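Teleoperar para doblar ropa, ¿cuántas demos?

teo_betancur
Llevamos 131 demos con mando y la política sigue agarrando mal el cuello. Alguien pasó de 40 y notó mejora??

siwan_e
Nosotros en Hemden con guiado a mano, nada de mando. Menos demos y mas limpias.

attila_sz
No estoy de acuerdo - a mano tapas la cámara con el brazo. Mejor remoto aunque sea lento.

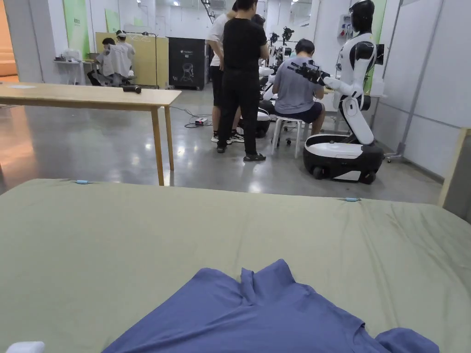

teo_betancur
Las demos arrancan siempre con la prenda arrugada, eso no lo cambio. El mantel verde va con pinzas en el borde del fondo y la camiseta azul resalta bien, asi que por contraste no es. Creo que es el cuello, si queda doblado en pico cada operador lo coge distinto.

siwan_e
Pues un solo operador y repites. 2 dias y listo

attila_sz
o filtras las malas, q es gratis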